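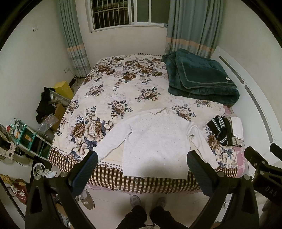

Section 4: Folding Sweaters and Other Knits on the Bed

If you've worked your way through Section 3, you already have your piles sorted and your Prellbridge storage bags unpacked and airing out, so well done, because the sorting is the dull part. Now we come to the folding, and we're going to start with the sweaters. They take up the most room, and once you've got the hang of a long-sleeved knit you'll find that shirts and light jackets go very quickly.

We do all of our folding on a bed. Ayantu Beyene, who wrote the first edition of this guide, folded on a kitchen table for years and was always running out of table halfway along a sleeve. A double bed gives you space for both arms of the sweater and a place to set the next thing down beside it. A bedspread with a big flowered print is perfectly fine, and a pale sweater shows up nicely against it, so you can see where your edges are.

Before you begin

Straighten the bedspread and smooth it with your hands, right down to the foot of the bed. You don't need to strip the bed or take away a folded quilt if it's sitting off to one side, up by the wall. Leave it there and work on the near half.

Have within reach:
- the sweaters from your knits pile
- one clean white cloth, folded, to rest the next garment on
- a Prellbridge bag, medium size, with its zipper open
- the paper labels that came in the envelope

Note: Shoes, bags and boxes can wait on the floor, but do keep a clear patch at the foot of the bed where you'll be standing. It's easy to catch a toe on a stray sneaker when you step back with your arms full.

Folding a long-sleeved sweater

1. Lay the sweater flat on the near half of the bed, with the front facing down. The bottom hem should point toward you and the neck toward the pillows. If you prefer to work from the side of the bed, that's fine too, only keep the same direction for the whole pile.

2. Stretch the sleeves straight out, one to the left and one to the right. Don't tug. Knits remember being pulled, and a sleeve that has been stretched at the cuff will look tired all winter.

3. Smooth the body with the flat of your hand, working from the middle outward. Take your time over this. Any wrinkle you leave in now will be pressed in by the weight of the pile.

4. Fold the left sleeve straight across the back, so that the cuff reaches toward the right side. If the cuff pokes out past the edge, turn it back on itself.

5. Fold the right sleeve over in the same way. The two sleeves will lie one on top of the other, and that little bit of thickness is quite all right.

6. Bring in both sides of the body by a hand's width, then fold the hem up to the middle, and fold once more to the neck. Turn the whole bundle over, and there's your sweater, front side up!

7. Slide one hand underneath, keep the other on top, and move it into the bag. Fold the next sweater the same way and set it in with the neck facing the other direction, so the pile stays level.

Caution: Close the zipper slowly and hold the knit down with your free hand as you go. The teeth are small and they will grab a loose loop of yarn if you let them.

Track jackets and zippered tops

These come after the sweaters. While you're busy, let them wait at the side of the bed on the folded white cloth, which also saves you from confusing them with the dark things still heaped up to be sorted. When you're ready, zip the jacket all the way, lay it face down, and follow steps 2 through 6. Slippery fabric likes to unfold itself, so tuck the hem into the neck opening on the last fold.

Caution: Never put a jacket with a metal zipper in the same bag as a fine knit. Hagos Jemal in our customer care room hears about snagged sweaters every December, and it is nearly always this.

Labeling

Write what's inside and slip the label into the clear pocket with the words facing out. Keep it short. "White sweater, long sleeves" is plenty. If you have 2 bags for one person, put the name on both.

When the knits are done, leave the bags lying flat on the bed and go on to Section 5, Quilts and Heavy Blankets. You'll want the larger bag for that one, and a cup of tea first if you've been standing a while.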